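5.3 Recording examples in the simulator

Read this section after you finish the installation in section 4. The recorder of Skerden must be already running and the arm must be in the home pose. If the status line does not show "ready", go back to 4.6.

Before you start

You need one task file and one empty output folder. Do not record into a folder which has examples from another task. The training tool reads everything in the folder and it will not warn you.

1. Open the task file from the menu Tasks > Load. For the table tasks the round table loads together with all its objects.

2. Type the instruction sentence in the field "Instruction". Write it as you would say it to a colleague, for example "put the bottle in the basket". Use the same name for an object in all your sentences. If you write "mug" one time and "cup" the next time, the check in step 9 will mark both.

3. Set the number of examples. The default value is 40. For a new task we recommend to leave it.

4. Press Shuffle. The objects move to new places on the table. Look at the result. When one object stands inside another, press Shuffle again.

Note: Shuffle does not change the arm, the table or the floor. To change the room, see 5.7.

5. Press Record and wait for the short tone. Movements made before the tone are not saved.

6. Guide the arm with the hand controller. Come to the object slowly, with the fingers open and pointing down. Tall objects should be taken from the side of the body and not by the cap.

Caution: Do not push the gripper against the table. In the simulator nothing breaks, but the model learns this movement also, and on a real arm it can damage the fingers.

7. Close the fingers with the trigger and hold it. Lift only after the contact mark in the status line becomes green.

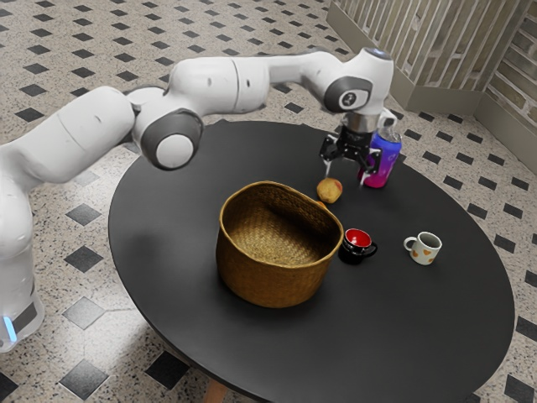 8. Release the object, move the arm up until the fingers are free, and press Stop. Please do not stop the recording while the fingers still touch something. Such an example is cut too early, and the model will not learn how to leave the object.

9. Press Check. Each example gets the mark "keep", "review" or "drop". An example longer than 1000 steps always gets "review". Play it once at normal speed and decide yourself.

Note: A failed grasp followed by a good second try can be kept. Set the label "retry" on it. A failed grasp with no second try should be dropped.

10. Repeat from step 4 until the counter is full. Then choose File > Close Set. The set is now locked and has its own number, for example 2212. Write this number in your training plan.

If the recorder freezes during Check, the examples are not lost. Restart it and open the same folder.

Changed on 10 November 2024: steps 7 and 9. Questions about this section go to Līga Vītola or Valdis Raudsepp.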